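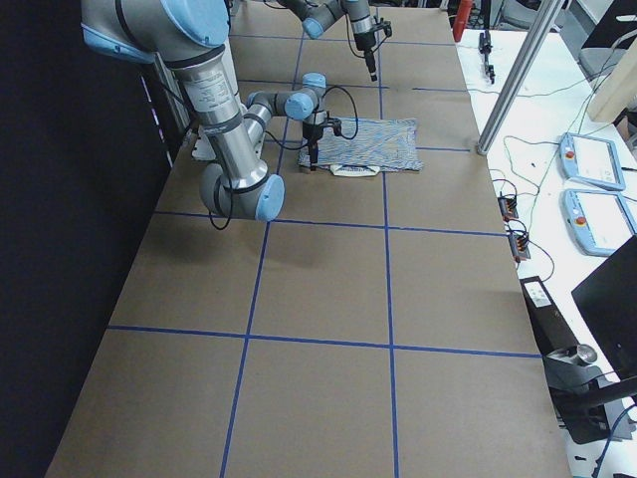
Protecting and Marking Out a Work Surface
Betancur Household Advice Service – Leaflet 109

Cardboard is among the least expensive coverings for a bench or table. Flattened shipping boxes are suitable, provided that all staples have been removed. Lay the sheets with the printed side down and butt the edges together. Overlapped edges catch on tools and cause small parts to tip over.

Painter's tape should be used to secure the joints. Press it down with a dry cloth, and do not leave it on a varnished surface for longer than 21 days. Residue may be removed with a little vegetable oil, followed by warm water and dish soap.

Where several jobs share one table, divide the covering with tape and keep each job within its own section. Glue, paint and oily parts should not be placed next to fabric or paper.

Replace the covering when it becomes soft or stained. Oily cardboard must not be stored indoors – take it outside the same day and follow local rules for its disposal. Clean cardboard may be recycled once the tape has been peeled off.

Never place hot pans, soldering irons or glue guns directly on cardboard. Use a ceramic tile or a metal tray.

Readers in the Fosard area may request printed copies of this leaflet by quoting reference 3373.

Last revised 19/03/2003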